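How to Record Two-Hand Cloth Demonstrations with Hand-Held Grippers

Written by Akinyi Langat
Last changed in October

This page is for new operators in the Usitz project. It explains how to record demonstrations for the chair wiping task, from switching on the grippers to uploading the files. I wrote it after my first 3,000 episodes, and many of the rules come from episodes which I had to delete. If you have recorded only rigid objects until now, please read the part about cloth carefully. Cloth is a different kind of work.

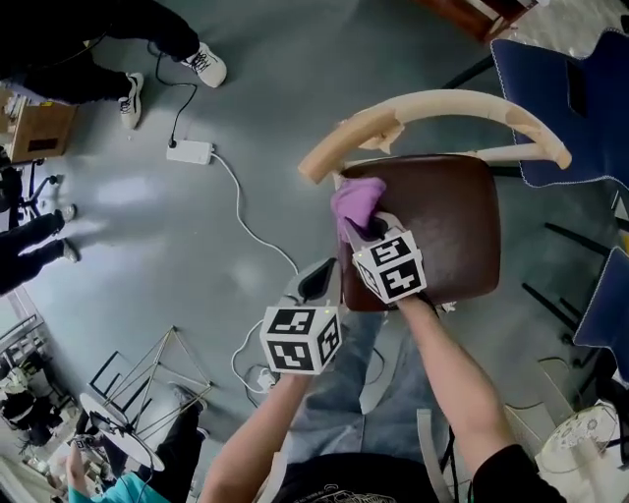
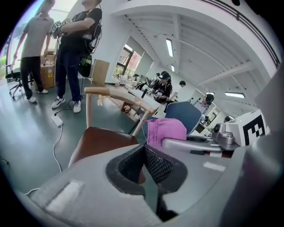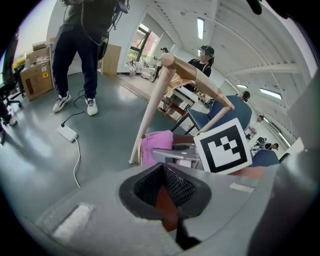 Cloth and chairs: the first view is from the head, the second and third are from gripper cameras.

What you need

Two hand-held grippers, with a marker cube on each
The head camera and its strap
The recording pack with cables
One soft cloth
Several chairs which do not look the same
A laptop with Konham, our recording program, open on the session page

You also need some space on the floor. For this task you will sit, lean forward and move both arms, and the cables will move with you.

Before the first episode

1. Look at the marker cubes. Every printed square must be flat and clean. If a corner has come up, press it down, and if it does not stay down, change the sticker. A bent marker gives a wrong position, and the error is small enough that you will not notice it on the screen.

2. Wipe the lenses of the gripper cameras with a dry tissue. Do not touch them with your fingers afterwards.

3. Plug in the grippers and arrange the cables. I lead mine down to the floor beside me, with a loop that is long enough for my full reach. Try it with your arms stretched before you begin. If you feel the cable pull at the end of the movement, the model will learn a movement that stops early.

4. Put on the head camera and look down at the seat of the chair. Check in the preview that the seat and both marker cubes are inside the picture when you work. Most people wear the camera too high. You will see your own forearms, and that is correct.

5. Run the calibration in Konham. Hold the two grippers in front of you with the cubes toward the head camera, then turn them slowly until both lines on the page become green. This takes me less than a minute. Please repeat it after every break, also when you have not taken off the head camera.

6. Open and close each gripper fully, five times. The width curve should go to the bottom and come back to the top. When it stays a little above zero, something is between the fingers, very often a thread from the cloth.

How one episode goes

An episode starts with the cloth lying on the chair or hanging over it, and with both grippers open and away from the seat. Press the pedal, wait one breath, and begin.

Bring the first gripper to the cloth and pinch it near an edge. Do not grasp in the middle. A grasp in the middle makes a ball, and a ball is very difficult to spread again.

Use the second gripper to hold the chair or to pull out the other side of the cloth. Which one you choose depends on the chair. A light chair moves away when you push, so hold it. A heavy chair stays where it is and your second hand is free for the cloth.

Press the cloth on the seat and move it from the back toward the front, with the same pressure. Two passes are enough. If the cloth folds under the gripper during the pass, continue – a fold is a normal thing, and the model must see it too.

Leave the cloth on the seat, open both grippers, move them back and wait again one breath. Then press the pedal to stop.

A good episode is between 20 and 40 seconds. I do not recommend to look at the clock. When I tried to be quick, my wrists turned so fast that the tracking lost the cubes.

About cloth

A cup has the same shape after you pick it up. The cloth does not, and this means your starting position is never really the same twice. You should help this variety a little. Between two episodes, pick up the cloth, shake it and let it fall. Please do not arrange it nicely with your hands. In my first week I always made it nearly flat, without thinking about it, and the policy we trained from those recordings could only work with a cloth that was nearly flat.

Eyerusalem Tekleab, who reviews our recordings, gave me a simple list for the start positions, and I still follow it. I make some with the cloth crumpled on the seat, some with it over the top of the backrest, some with it half down the front edge. After 40 episodes I change the chair and begin the list from the start.

The closing of the gripper is also different. With a hard object you feel when the fingers stop. With a thin cloth you feel almost nothing, and many new operators squeeze all the time to be sure. Close fully once, lift a little, and look if the cloth comes with you. If it does not come, open and try again in the same episode. A second attempt is useful data. Only stop the recording if you drop the gripper or if a person comes between you and the chair.

Changing the chairs

Use chairs with different seats and backs: wood, leather, fabric, with arms and without. An old chair with damaged finish is welcome. Turn the chair a little each time you sit down again, and now and then move another chair close to it, so the model learns which seat is the right one.

You do not need to clear the room. Other people may work behind you, and boxes, cables and tables can stay where they are. We had a discussion about this in the beginning, and in the Tamiru recordings (our earlier set, all from one clean corner) the background was always a white wall. That policy became confused as soon as there was a window.

There are only two rules for the surroundings. No other person should have a hand in your working area, and no other marker cube should stay in the view of your head camera for a long time. If several operators record in the same room, sit so that you do not face each other.

Checking your recordings

Check after each chair, not at the end of the day. Open the list in Konham, choose three episodes and play them at double speed. I look for these things:

Both cubes are tracked from start to end. Short gaps are filled in by the program, but a gap of more than one second is a reason to delete.

The three videos are in time with each other. The easiest moment for checking is when a gripper touches the seat. It must touch in the head video and in the gripper video at the same moment.

The fingers are visible and the light is not too strong. Ceiling lights give bright spots on a smooth floor, and this is acceptable. On the seat itself I try to avoid it by turning the chair.

The first and last part of the episode are still. If the gripper is already moving when the video starts, you pressed the pedal too late.

If one of the three episodes is bad, look at all of them from that chair. I once lost 77 episodes by looking only at the first one, which was fine. The cable of the left gripper had become loose a short time after it.

Naming and upload

Choose the task name from the menu and do not write your own. Then write the chair number and one or two words about it in the notes field, for example "blue, fabric" or "wood, brown seat". Keep the failed attempts inside their episodes and mark them with the retry tag.

For the upload, connect the pack to the laptop and press Send to Pludent. This is our storage server, and it is slow in the afternoon. I normally start the upload when I go to eat. Do not delete anything from the pack until the line shows the word "verified" – the word "complete" only says that the files were sent.

Problems I have met

The tracking jumps when my hands are close together. One cube is hiding the other. Turn one wrist outward by a small angle and keep it so for the whole pass.

The cloth stays attached to the finger after opening. Wait and open again, inside the episode. If it happens many times, take a smoother cloth.

My shoulders hurt. Sit lower or bring the chair closer to your knees. Eight sets in one day is the maximum that I can do with good quality, and with a tired arm the last pass becomes very short.

The preview is black for one gripper. Take out its plug, count to ten and put it in again. After this the calibration must be repeated.

If your problem is not in this list, send the episode number to Eyerusalem together with the chair number, and keep the original file on the pack until she has answered.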